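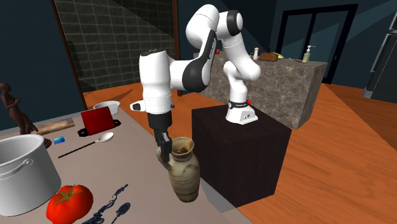
Bison Support replied on 23/02/2018: the trial kit should hold its grip target on curved handles with the default settings, so please send the Pondus version and the scene name before changing anything.

Version is Pondus 2, scene is the kitchen, target is the vase handle. Gripper points straight down in all runs.

37 runs since the update. 30 finished, the rest stopped with "grip target lost" - same message each time.

Tried so far:
Restarted the simulator. No change.
Reloaded the Trinholm arm profile. No change.
Raised the timeout to 3 seconds. Fewer stops, still not clean.

Log attached. Ticket stays open - we need an answer before the trial license ends in May.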